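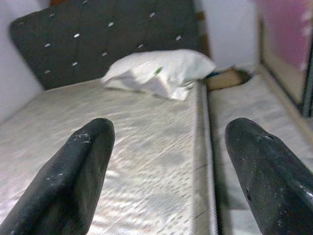 A bare single mattress, April 25, 2021.

I have now filled out the paratransit application for the town of Nastlow twice. The first one came back because I answered question 14 ("Does your condition change from day to day?") with "yes," and there was no box for explaining a yes. I was supposed to attach a sheet. The sheet is mentioned on the back of a page that is otherwise blank, in the type size normally used for listing side effects.

For new readers: I have a spinal condition and I use a wheelchair most of the time. On good days I can do the stairs at my sister's place, slowly, with language. Agencies hate this. They want you to pick a lane.

So, round two. I attached the sheet. I attached a letter from my doctor, which took 40 minutes on hold to ask for and cost me a follow-up visit to pick up. Then I was told I needed an in-person assessment in Ketance, and that I could get there by paratransit once I'd been approved for paratransit. I read that sentence to the woman on the phone. She was quiet for a while and then gave me a case number, 3706, which I think was meant as a present.

I ended up taking the regular bus. The Mthembu Street stop has a lovely new shelter with a curb cut leading up to one side of it and a trash can bolted in front of the curb cut. I wrote to the city about that can last August. They thanked me for my interest in recycling.

The assessment itself was fine. A nice man watched me go up to 100 feet down a hallway and asked if that was typical. I said it was typical of hallways. He wrote something down.

Still no decision. Meanwhile the Asutitz ramp people have quoted me $3000 for the back door, aluminum, no rails — rails are extra, as if a ramp without them were the sporty model. I asked for the quote in writing and got a brochure with a golden retriever on it.

If anybody in the county has gotten a yes on question 14 past these people, please leave a comment and tell me what you put on your sheet.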